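Home | Reviews | Shelter | Cooking | Lighting | About

The Kasitard two-room relief tent, reviewed after a winter of use
3 min read

Our reception center outside Jukundale took delivery of 20 Kasitards in March, to house families arriving faster than the town could find beds for them. The brochure promised "dignified temporary living." I have now spent enough nights in one to comment on the second word.

Setup first. Kasitard says two adults can manage it in 70 minutes. Two adults can, provided they are on good terms beforehand and don't mind being on worse ones afterward. The poles are color-coded in shades of gray. The instruction sheet is a single drawing of a smiling man beside a finished tent, with no hint of how he got there.

Once up, it stays up. We had a gale that flattened the mess marquee and took the roof off the bike shed, and the Kasitards leaned over politely and stood back up.
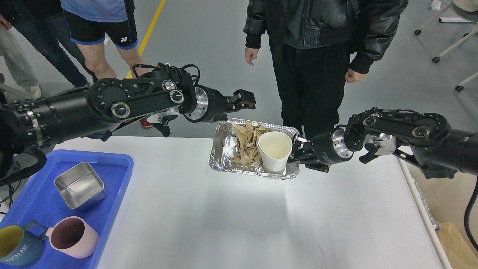

Qiu disagreed with me on the noise, writing in to say that the flysheet flaps all night and that her children slept better in the bus station. Fair enough. I took mine down and restretched it, which helped a little. Earplugs helped more.

The inner divider is the best thing about it. Parents get a door that closes, or at least a curtain with ambitions. The groundsheet is thick, the zippers are big enough for cold fingers, and the stove port has a proper flameproof collar, a detail the older Prolley tents left to luck.

Condensation is the real complaint. By morning the ceiling drips on whoever drew the low side. Kasitard sells a liner to fix this, separately, at a price that suggests they know.

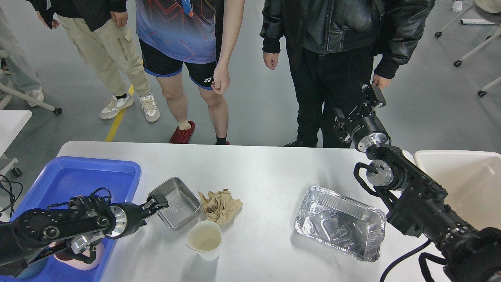 Trays, a paper cup and a napkin on the table.

Spare parts are slow. We waited more than 5 weeks for pegs and got guy lines.

Rating: four out of five for families, three if you are tall. Buy the liner with the tent and order pegs early.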